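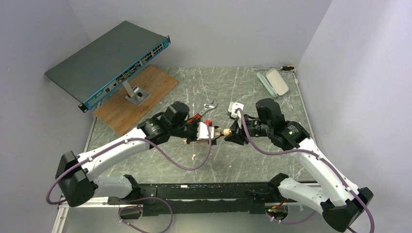 Two arms, a network switch on a stand and the tools for the job: the sort of bench setup Vandero is now offering to smaller firms.

The brochure from Vandero runs to 22 pages and uses the word "effortless" on most of them. It is selling a pair of robot arms on a rail, with software and a support contract, to firms that repair and refit network equipment. You pay by the month. You get, the brochure says, a tireless colleague for the bench.

I have spent a good part of my working life around repair benches, first as a technician and later as the person who signed for things, and I have learned to read a brochure backwards. Start with the contract, then the list of what is not included, and only then the pictures.

The contract is for 30 months. Training the arms on a new task counts as a "task package", and the basic price covers a handful of those. After that you pay. A firm that sees the same model of switch all year may never notice. A firm that takes whatever comes through the door, as most small repairers do, will notice in the first quarter.

Mamta Garg runs one of these firms. She had the Vandero pair in on trial and kept a log, which she let me read. It covers 204 jobs. In 124 of them the arms finished without anyone stepping in. She thought that was rather good. I thought about the other 80, and about who was standing there while they went wrong.

That is my main complaint with the whole offer. The sums in the brochure assume that a job is either done by the robot or done by a person. On a real bench a good share of the work is done by a robot with a person watching it, and then by the person alone, who has to work out how far the robot got. A half-finished job is worse than one that hasn't been started. Any technician who has picked up after a colleague on holiday knows that.

Look at the tools, too. A screwdriver and an adjustable wrench are made for hands. My hand knows when a bolt is about to round off, and I stop. Vandero told me its arms have "adaptive force awareness". I asked what that meant for a screw that somebody has already chewed up with the wrong driver, and Odair Fontes, from the sales side, said they could look at it as a task package.

He was decent about it, I should say. He didn't pretend the thing was magic, and he sent me the full list of exclusions without being asked twice. Bent rack ears are on it. So are missing screws, stuck labels, and "units outside normal condition", a phrase that would rule out half of what I ever had on my own bench.

Kamier, which sells a rival service, does at least charge by finished job. It costs more on paper. But if the arms fail, Kamier eats the cost, and I would sooner deal with a company that has something to lose when its machine drops a part. Grullia will sell you the arms outright and leave you to it, which suits you if you have an engineer with time on her hands. Few small firms do.

Petronella Matlala, an old workmate who now advises firms on this kind of purchase, tells me I'm being unfair. The arms will get better, she says, and the firms that took them early will be the ones who know how to use them. She may be right about the first part. I have yet to see why a repair shop with a thin margin should pay for the learning, when the supplier keeps the training data and sells the improvement to the shop down the road. That is in the contract as well, clause and all, in the small type.

Garg's trial ended in November. She has asked for a shorter term and a cap on the task packages. Vandero has offered her the cap. I told her to hold out for the shorter term, and to get it in writing that a job half done is a job not done.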